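Why Does the Kitchen Towel Smell? My Household Textiles Project
Simone Caldeira
March 2020

Okay so this started because of my grandmother. She was staying with us in December and she picked up the towel hanging off our oven door, sniffed it, and gave my mother a look I will never forget. My mother said it was clean. My grandmother said it was washed, and those were two different words. I needed a topic for my household science project by the end of that week, and there it was, handed to me over the dinner dishes!

My question was pretty simple. If you wash a kitchen towel and it comes out smelling fine, why does it smell again the minute you get it damp, and can you do anything about it with stuff you already own?

What I read first

I spent a couple of evenings at the Gratham library (the downstairs part, where the heat works) and the short version is that a lot of the sour smell comes from bacteria that live in the fabric and do really well when it stays damp. Cotton holds a lot of water, so it takes a while to dry, and that gives them time. Grease and food bits make it worse, and so does leftover detergent. I had always thought more soap meant more clean - my grandmother has been telling people otherwise for years, apparently.

I also learned that fabric softener leaves a coating on towels that makes them soak up less water. We use a lot of softener at my house. I did not bring this up at dinner.

What I did

I got 21 plain cotton kitchen towels, all from the same store on Furtado Street, and split them into three groups of 7. Every towel got washed once before I started so they would all begin the same way. Then each one got used in our kitchen or my aunt's kitchen for a day, for drying dishes and hands and wiping up whatever.

Group A went straight into the hamper and got washed at the end of the week in warm water with the amount of detergent my mother uses, which is a lot. Group B got hung up flat to dry before going in the hamper, and then had the same wash as A. Group C got hung up too, but was washed hot with half the detergent, and no softener.

I did that for 8 weeks. If you have never tried to get two families to put the right towel on the right hook for 8 weeks, I do not recommend it. My cousin used a Group B towel on the dog in week three and I had to throw out that week's score for it.

For the smell test I had five sniffers (family, plus our neighbor, who was a really good sport). I dampened each clean towel with a spoonful of water, let it sit in a covered bowl for 15 minutes, and passed it around. The sniffers gave it a score from 0 to 10, with 10 being the oven door towel from December. They didn't know which group was which. 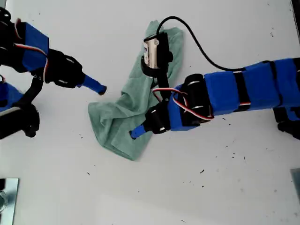

What happened

Group A was bad. By the last two weeks almost everybody was scoring those towels 7 or higher, and my uncle asked to be excused. Group B was a lot better than I expected, mostly landing between 3 and 4, and all we had changed was hanging them up! Group C was the best, with most scores at 1 or 2, but it wasn't miles ahead of B, and I had really thought the hot water was going to be the big winner.

I also did a quick soak-up test with a measuring cup, and Group C held the most water every time. I think that's the softener.

What I would do differently

I changed three things at once for Group C, so I can't tell you if it was the heat or the soap or the softener. My teacher wrote that in the margin of my first draft and she was right. I'd need more groups, and more towels, and more patient relatives. Noses aren't great instruments either. One of my sniffers had a cold for part of January and gave everything a 2.

I'd also like to try drying outside, since my grandmother swears by it, but we had rain or snow for most of the project.

Anyway, we hang our towels up now, and my mother has cut back on the detergent. The softener is still under discussion.

Recent projects
Bread mold and where you keep the bread
The Pesness footbridge in popsicle sticks
Which bus stop gets the most sun?
Ivisent Creek water samples, fall and winter
My brother's sleep diary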